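**Subject:** Re: [publicart] Odeo pavilion reopening, Grakcombe

On Wednesday an earlier poster wrote:

> Great news for anyone near Grakcombe! The Odeo pavilion reopens in March with a new sound piece by the Khương studio. 300 speakers under the floor, and admission is free for the first 11 days. The museum says the work will "respond to every visitor." I think this could finally put the sculpture park back on the map.

I'd love to share the excitement, but I've read this announcement before. Same pavilion, different studio. The last piece was also going to respond to every visitor. I went twice and it responded to the air conditioning.

Has anyone seen a floor plan? The pavilion is one small room with a low ceiling, and 300 speakers under that floor means taking up the old terrazzo. The press release doesn't mention the terrazzo at all. I asked the front desk and was told it would be "respected," a word I don't know how to read in this context. 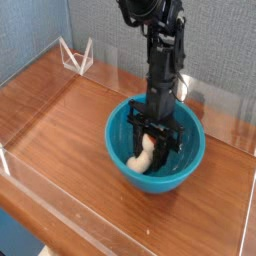
Then there's the free admission. Free for 11 days and then what? The Vandemum show was free for its opening too, and after that it cost more than the whole rest of the park. If the price has been set, print it. If it hasn't, say so.

I'm also not clear on capacity. Somebody on this list said groups of 60, and the ticket page says timed entry with no number given. A quiet sound work with 60 people in wet shoes is going to be a shoe piece.

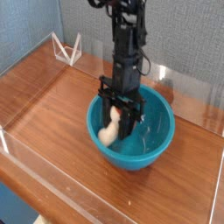 **Odile Brannock**

P.S. Hit send too early in my drafts, so the rest goes under my name. On "back on the map": the park has lost 3 outdoor works to storage since the pavilion closed, and I can't find a return date for any of them. The big steel one by the pond has had a tarp on it so long that people think the tarp is the art.
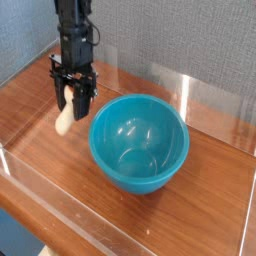

I'd trade the whole sound floor for getting those back outside with their labels fixed. I'll still go in March, probably on a weekday morning, and I'll post what I hear. If anyone gets in earlier, please tell us whether the terrazzo is still there.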